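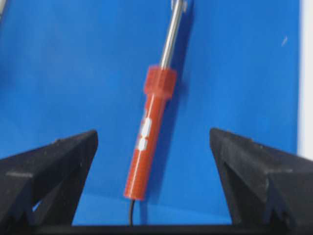 2 min read

Evening Tutor, Electronics Repair (part-time)

Domutier runs evening classes for adults at Jutent House. We are looking for a tutor to take our beginners' repair course, starting in September. Last year 587 people joined a class with us, and this course had a waiting list.

You will teach 6 hours a week over two evenings, 6.30pm to 9.30pm. Groups are small. Learners bring in radios, lamps and toys from home and work on them with your help. You will also keep the register and order parts.

Pay is £1119 a month during term. Travel within the county is paid on top.

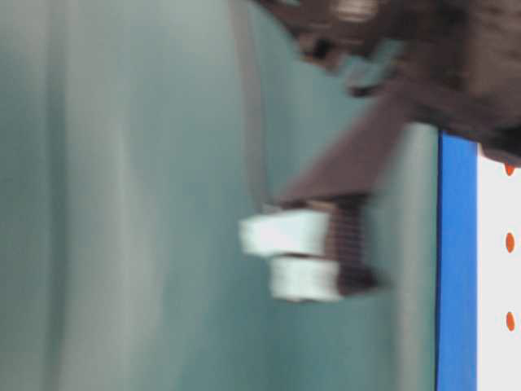 What we ask for

Good soldering skills and some experience of showing other people how to do things. A teaching certificate is useful but you can work towards one with us. You must be able to carry out basic electrical safety checks. We will need to see two references.

Applying

Send a CV and a short letter to Borghild Nygård, Domutier, Jutent House, Bevell Road, quoting job number 2082. Please say which evenings you can't do. Applications close at noon on the last working day of July. Interviews are held in the Björklund Room and include a ten-minute practice lesson on a topic you choose.

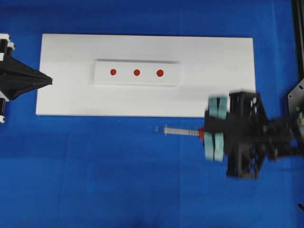 White board and plate with three red dots, on blue fabric.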